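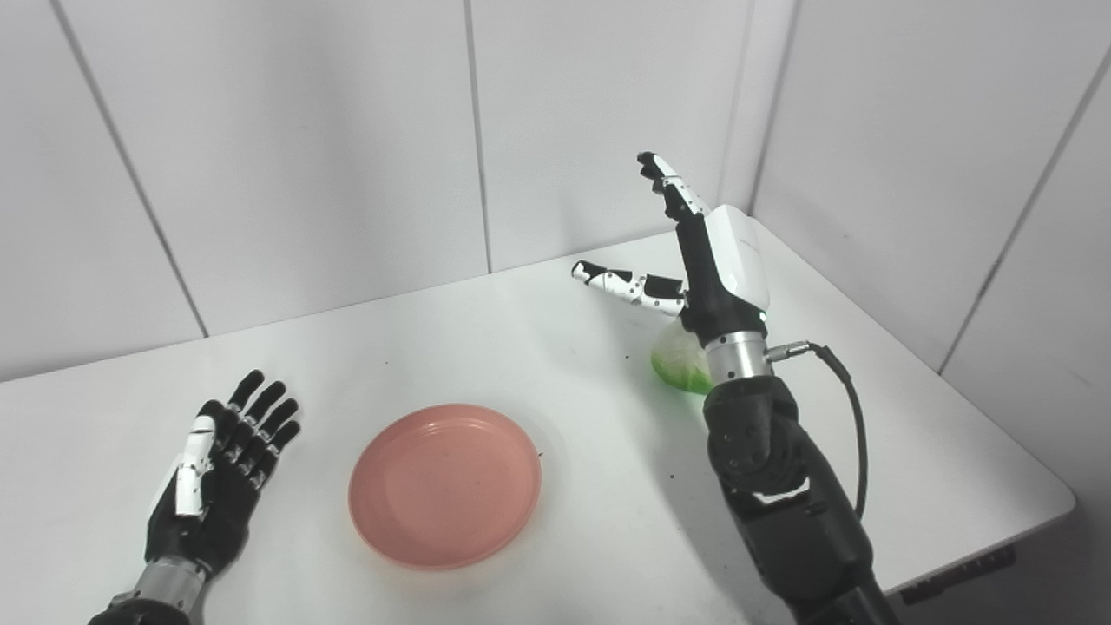

Corner table at the Skanitz kitchen, with a salmon-pink plate of the new pattern.

Skanitz Community Kitchen: Tableware and Prep Corner
Interim progress report to the Dandlow Fund
Report date: 2025-08-24

1. Status

The grant covers two linked pieces of work: replacing the mixed crockery used for the weekday lunch service, and fitting out one corner of the back kitchen for plating cold food. The corner is in use. The tableware is delivered and in service, with one quality question open (section 3). Spending is within the approved budget and no transfer between budget lines is requested.

2. Prep corner

The corner was chosen for its distance from the stoves and for the two existing walls, which meet behind and to the right of the table position. Both walls are tiled in white. Doležal removed the old shelving in the spring, filled the bracket holes and replaced 13 damaged tiles. Grout was renewed on the full run behind the table and on the side wall up to the door frame.

The table has a white top and is set into the corner. The original drawing showed a gap between the table and the walls so that a mop could pass. In the first week of use, lids and labels fell into the gap at nearly every session, and the table was moved up. The cleaning schedule now includes pulling it out on Fridays. The feet are adjustable and were leveled again after the move.

A white top was specified so that crumbs and spills would show. Staff report that it does this well, to the point that the surface gets wiped more often than the schedule calls for. A single dark crumb is easy to see on it. The additional use of cloths has been charged to consumables and is small.

Lighting over the corner was not part of the grant. The existing fixture is adequate for plating. It is less good for reading date labels on wrapped items kept toward the back of the table, and staff have been asked to turn labels to the front. A separate quote for a strip light has been requested and will be paid from the kitchen's own funds if accepted.

3. Tableware

The order with Plavard was for 511 pieces: plates, bowls and cups in plastic. The plates are round, with a shallow raised rim and a flat center that sits slightly lower than the rim. They are matte. The color for lunch plates is salmon pink; the bowls and cups are gray. One color per type was adopted so that plates could be sorted at the return hatch without reading the underside, and returns are now stacked correctly on most days.

Delivery came in two lots. The first was complete. The second was short by 3 bowls, which Plavard has credited.

Open point: marking on the plate surface. Faint dark specks can be seen on the inside of some plates in certain light, including the one photographed on the corner table. At present we cannot say whether these are food residue, detergent deposit or particles in the plastic. A sample of 38 plates was pulled from the racks and put through a second wash with the rinse aid turned off. On part of the sample the marks went away; on the rest they did not. The plates that kept their marks have been set aside and a selection has been sent to Plavard with a request for a written reply. No plate has been rejected so far, and the marks cannot be felt with a fingernail.

Knife marks were expected on a matte surface and are present on the plates used most. They are shallow. Stock rotation was not being followed — clean plates were going on top of the stack and coming off again the next day — and the racks are now loaded from the back.

4. Wrapped items

Items held on the corner table before plating are kept wrapped in plastic until needed. The procedure sheet places them at the back right, with the plates toward the front edge, so that the person plating does not reach across open food. The arrangement works for right-handed staff. Left-handed staff have asked for a mirrored layout, and this is hard to provide with the wall on the right. For now they plate at the main counter, and the sheet has been amended to allow it.

Clear or translucent wrap is preferred over foil, which had to be opened to check the contents. The change was made partway through the reporting period and some foil remains in the store. It will be used up on hot trays.

5. Spending

Tiling and making good: invoiced and paid in full.
Table and leveling: paid in full.
Tableware: first lot paid; second lot paid less the credit for the missing bowls.
Consumables: within the line, with cloths running slightly ahead of plan.
Contingency: not used.

Copies of invoices are held at the Skanitz office and can be sent on request. The grout work was invoiced separately from the tile replacement, and the two amounts should be added together when checked against the Doležal quote.

6. Changes from the approved plan

The gap behind the table was dropped, as described in section 2. A planned splash strip along the table edge was also left out: the tiles run down past the level of the tabletop and the strip would have trapped water behind it. Neither change affects the grant total.

7. Next period

The reply from Plavard on the specks is expected before October. If the cause is in the material, replacement of the affected plates will be requested under the supply terms. If it is detergent, the dosing on the dishwasher will be reset and the sample washed again.

The table feet will be checked for movement at the next Friday clean, and the grout line on the side wall will be inspected at the same time. The final report will include the full stock count and the closing figures for each budget line.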